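Domidow small kettle, reviewed after five months on a shared desk

The Domidow is a small electric kettle for people who don't have a kitchen to hand. It holds 610 ml at the top mark, draws 1720 watts and will boil as little as 200 ml at a time. I bought mine at Van Hecke when our part of the building at Stemport lost its tea point, and it has been used every working day since. Four of us share it. Between us we drink tea, coffee from a filter cone, packet soup and, in the evenings when the late shift runs over, noodles.

What you get

In the box there is the kettle, the round base with the cable attached, and a folded leaflet. The cable is short, a little under arm's length, and winds round pegs underneath the base. If your socket is at floor level and your desk is a normal height, it won't reach without an extension. Ours sits on a low filing cabinet beside the socket for that reason.

The body is brushed steel outside and plain steel inside. The lid and handle are black plastic. There is no window, so to see how much water is in it you have to lift the lid and look for the marks stamped on the inside wall. There are three: the minimum, a middle line with no figure beside it, and the maximum. They are hard to read under office lighting. Annelies Van Dijk, who has the desk nearest, scratched the middle one a bit deeper with a nail file, and that helped.

Boiling

It is quick. A single mug is ready before I have found a teabag and cleared a space, and a full kettle takes a little longer than the large one I have at home, which has a more powerful element and more water to shift. The switch is a lever below the handle with a small orange light behind it. It clicks off firmly at the boil and has never failed to do so.

It is also loud for its size. The noise starts early, a sort of rushing sound, and gets louder until just before the boil. You would not want to use it in the same room as someone on the phone. Kourosh Salehi takes most of our calls and he now holds up a hand when he wants us to wait.

The filled-to-the-top kettle sometimes spits a few drops from the spout at the end. The leaflet warns about this, but only if you go over the line. Ours does it at the line. I now stop slightly short and it behaves.

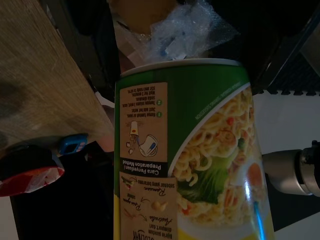

Three minutes' wait on the label, once the water has boiled.

Pouring

Most small kettles I have tried pour badly, and this was the thing I most wanted to check. The Domidow has a short, narrow spout with a pinched lip. At a slow tilt the water comes out in a thin steady stream and goes where you point it. At a faster tilt it widens but stays together. When you stop, you get one drop down the front, now and then two. A folded cloth under the base deals with that.

The handle is set well back and stays cool. The steel body does not. It is a single wall and gets as hot as you would expect, and there is nothing to remind you of this when you reach past it for the milk. If you have children about, or a crowded desk, look at a double-walled kettle and accept the extra weight.

The lid comes right off. I would have preferred a hinge. A loose lid makes filling and cleaning easier, but it has to be put down somewhere and it is wet underneath. Tatiana Šťastný put it on a pile of printed forms in the first week and we had to print them again.

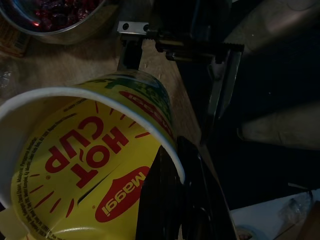
Capacity is where a kettle like this is either right for you or wrong. The top mark gives two ordinary mugs with a splash left over, or one big mug and a bowl of soup. For anything you make in its own container it is plenty: a Maggi Hot Cup, the yellow one with the big red lettering, can be filled in one go, with enough left for a tea alongside it. For four people all wanting coffee at the same time it is not enough, and you will be boiling twice. We have got used to that and go in pairs. If your group is bigger than ours, buy a full-size one and find the shelf space.

Cleaning and limescale

Our water is hard. By October there was a white ring at the waterline and a dusting over the base, with flakes turning up in the last inch of any cup. There is a mesh filter behind the spout but the holes are too wide to catch the finer bits. The filter pulls out easily and can be rinsed under a tap.

I descaled it with citric acid from the chemist, left it for half an hour, boiled it once and rinsed it. The inside came up clean except for a brown mark near the element plate that has been there since early on and doesn't seem to affect anything. The opening is just wide enough for my hand. Thijs Smits, with larger hands, uses a bottle brush.

Outside, it shows every fingerprint. A dry cloth takes them off for an hour or so.

Compared with the Sorkgate

Before this we had a Sorkgate travel kettle, the folding silicone kind. It cost less, packed flat and was fine in hotels, but it was slow and the water had a rubbery taste that never quite went away, even after a good many boils. It also wobbled when full. The Domidow doesn't fold and is heavier to carry, so I still pack the Sorkgate for trips. For something that stays in one place, the steel one is much better, and there was no taste from it after the first two boils, which the leaflet tells you to throw away.

Faults so far

One. The rubber feet on the base are glued on and one came off in the third month. I stuck it back and it has held. The shop offered to swap the whole base when I mentioned it, but I would have had to post the old one first and we didn't want to be without it.

Good: fast, pours well, boils a single cup without fuss, easy to descale.

Not so good: noisy, short cable, hot sides, loose lid, marks you can hardly see.

Would I buy it again? Yes, for up to three people, or four patient ones. Paweena Bunnag upstairs has since bought the same model in white, and hers has a clearer maximum line than ours, so it may be worth asking to look inside before you pay.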